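Snack table

From Bedance, the home entertaining wiki

A snack table (or grazing table, if you're being fancy – my family says "the spread") is a table of ready-to-eat food and drinks set out so that people can help themselves. It differs from a buffet mostly in scale. A buffet expects you to sit down afterwards with a plate and a fork, and a snack table doesn't much care where you go. I've been setting them up for 9 years, mainly for birthdays and footy finals, so this entry leans towards what I know and other editors are welcome to fix the rest.

Name and related terms

In Australia you'll hear nibbles table, spread, or just "the food's over there". "Grazing table" took off with caterers and usually means cheese, fruit and cured meat laid straight onto paper, which looks gorgeous for the first half hour. A snack table in the plain sense keeps packets, sandwiches and bottles in their own trays and baskets, and it's much easier to pack up!

Serving ware

Trays. A rectangular tray with rounded corners is the workhorse, and a pale one suits nearly any food. I like to leave one free in the middle of the table for making up a share plate, so a guest can collect a sandwich, a packet of something and a drink and carry the lot outside.

Baskets. Woven baskets are the traditional home for bread and sandwiches. Wicker sheds crumbs through the gaps, so line it with a napkin or a foil container if the filling is at all runny. Round ones are roomier than they look – two loaves' worth of wedges went into my big one last February.

Stepped stands. These are borrowed from shop counters. A clear acrylic stand with 2 tiers puts the back row higher than the front row, so everybody can see what's on offer without shuffling bottles about. Clear ones scratch if you wipe them with anything rough. My Clodevik has gone cloudy along the front edge and I've got only myself to blame (scourer, in a hurry).

Arrangement

Drinks generally go along the back, where they're less likely to be knocked by a sleeve. Soft drink bottles look best with their labels facing out and lined up one behind the other, and they're a handy splash of colour too. Packaged snacks such as chips and biscuits can share a single tray, packed fairly close so they don't slide. Sandwiches belong within easy reach, near the side people walk up to.

Some hosts swear by a strict sweet end and savoury end. I've tried it and found that people wander back and forth anyway, so I mix them.

Sandwiches

The triangular wedge is the standard cut. It shows off the filling, stands up on its crust side and is a good size for kids. Pale fillings like egg or chicken and mayo are the favourites at my place, though they don't like the heat, and in summer I bring them out 3 or 4 at a time from the fridge. Crusts on or off is a matter of upbringing.

Packing up

Unopened packets and bottles go back in the cupboard, and the baskets get a good shake over the lawn. Leftover sandwiches that have sat out all arvo should go in the bin, sorry.

See also: Afternoon tea; Lunch box; Bring a plate
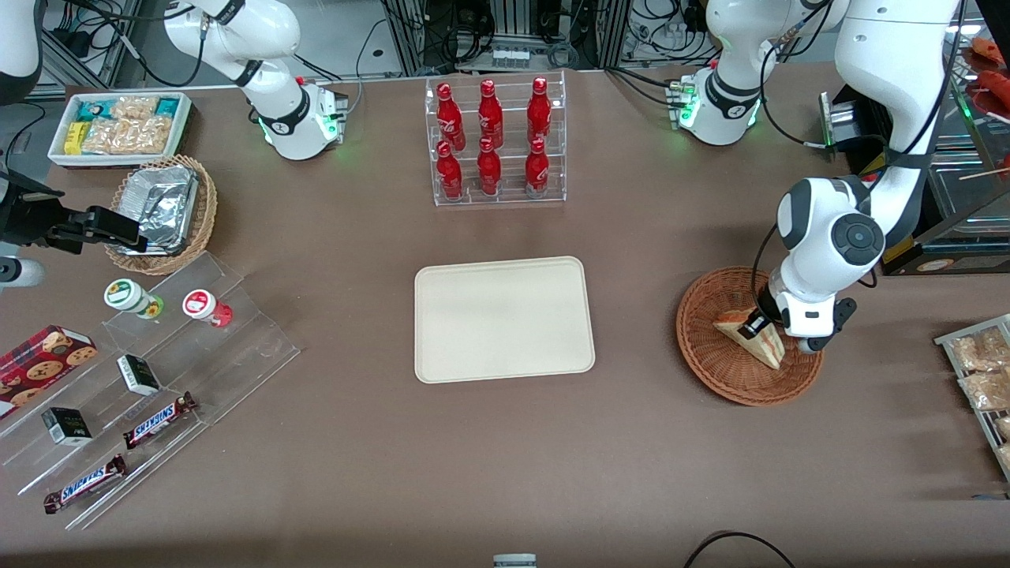

Comment from Zhuravel: I'd put the drinks on a separate table altogether, because at our dos there's always a queue at the bottles and the people who only want a sandwich get stuck behind it. Agree about leaving a tray free in the middle, though. We do that every Christmas.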